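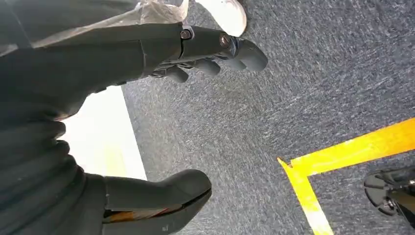
Forough Ahmadpour wrote to me in May that her cards always end in one pile, and after a week she does not know which ones she still needs. I had the same trouble, so I explain my way.

Put all cards on the desk and take out the old ones. I had 60 and kept fewer than half.

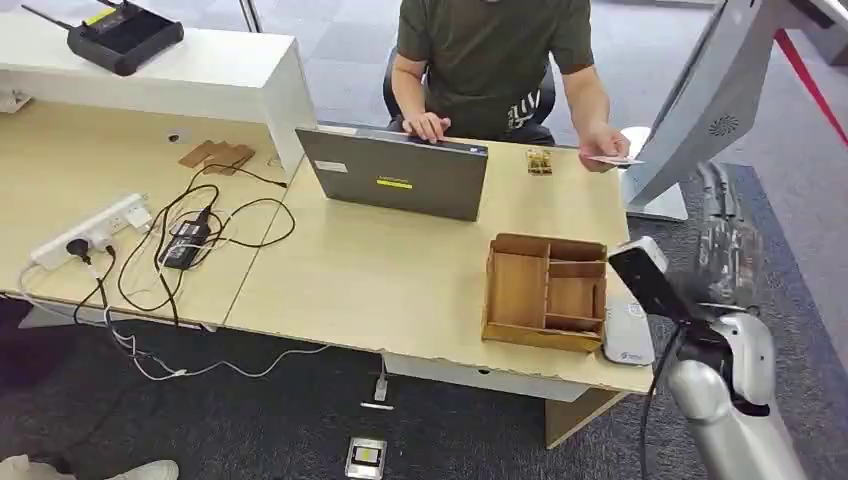
Sorting goes best by how often you use a card. The daily ones must stand where your hand reaches them without searching. A wooden organizer with four open compartments is enough: I give the long narrow slot at the back to small white cards, and the large section to papers. The two small cells are for clips.

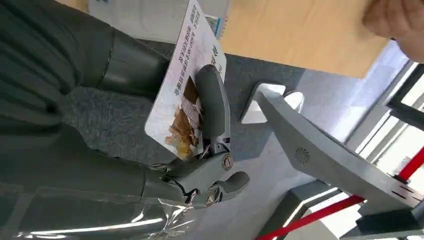

Cards with pictures, like food cards, I keep standing with the picture to the front. Repeat the sorting every 5 weeks.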